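Sat 9 March

Up at six, slept badly, coffee, straight to the desk. Tobias had already sent three messages before I found my glasses. All about the print run. He wants 600 again, I want fewer, we have this argument every single issue and he always wins becuase he is the one who drives to Haugen to pick them up.

So. The paper. Issue 69 goes Thursday if the ferry story holds. It's holding for now. Siv Berge called me back at last – forty minutes on the phone, most of it about her knee – but she confirmed she'd asked for the timetable figures in February and got nothing in writing. That's the bit I needed. Have it in my notes word for word, read it back to her twice. She said print it. I asked with her name on? She said who else's.

Then the membership thing. I keep putting this down here so I can see it later when I've forgotten how we decided. The Oltness readers pay monthly, the Haugen readers mostly don't, and the Haugen readers write more letters. Tobias thinks we should close the letters page to non-members. I think that's the dumbest idea he's had since the crossword. A letters page is the only part of the paper some people open. Told him so, less politely.

Tried the new comment tool on the website before lunch. Trulimano, it's called, Hanna found it. Works fine on my laptop, not at all on my phone. You have to approve each one by hand. Left the piece about why we name our sources up top as a test and went to make soup.

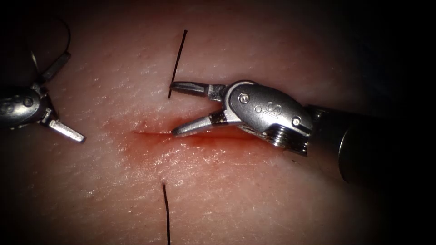 Folke Sundqvist: You say you name sources wherever you can, fine, but in the harbor story there were two people who got no name and no reason. I'd like one line saying why. Just one line. Otherwise I have to take your word for it, and I've taken a lot of people's word for things.

First comment through, and copied in here so I don't lose it. He's right, which is annoying. We had the reason, I cut it for space on the Wednesday night. One line. Wrote to him, said it goes in the next issue as a note on page 2, and that from now on the line stays in even if the photo has to shrink. Then told Hanna before I could change my mind.

Lunch was the soup. Too much salt.

Afternoon – long call with Sioned Ruddock about sharing stories between her paper and ours. She's for it. I'm for it too, mostly. Her idea is one shared folder, anybody takes anything, credit at the top and a link. My worry is corrections. If she runs our ferry piece and we fix a date the next day, who tells her readers? She hadn't thought about that, neither had I until I said it out loud. We agreed on a list, plain text, every correction with the time, both of us look at it before dinner. Low tech. Might even work. She wants to start with health coverage, I'd rather start with the council because they're slower and I can keep up.

Also she pays her student reporters and we don't. She didn't rub it in but it sat there for the whole call. Need to raise this with Tobias when he's fed.

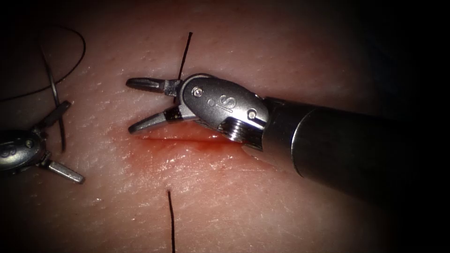 Robotic instruments at an incision.

Where was I. Grant form. Pundeo have a small fund for local newsrooms, deadline end of the month, and the form asks for our "theory of change." I wrote that we go to the meetings and then write down what was said. Hanna says that won't do. She's rewriting it with longer words. I don't love it but she got us the last one, so.

Forty people at the open editorial meeting last time! Still thinking about that. We'd put out coffee for a dozen. Half of them came about the bus shelter but they stayed for the rest, and the woman in the green coat asked why we never say what we decided NOT to cover. No good answer on the night. Since then I've been keeping a list of dropped stories and why. It's embarassing reading. Too hard, too hard, no one called back, forgot. Want to print it, a short version, every month or so. Tobias thinks it makes us look bad. Possibly it does.

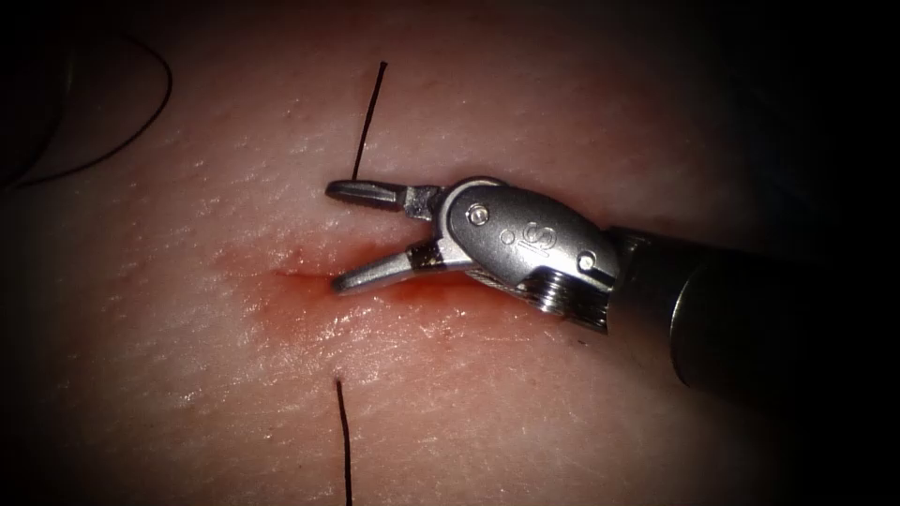
Anyway he's coming over tomorrow to go through the page plan and I'll bring it up then, after the print run and before the money. Need to do the dropped list tonight, a clean copy, take out the one about his cousin.

Still to do. Call the ferry office once more, give them until Tuesday noon. Page 2 note for Folke. Approve the other comments, if there are any. Invoice to Haugen. Bread.

Bed by eleven, I said that yesterday too.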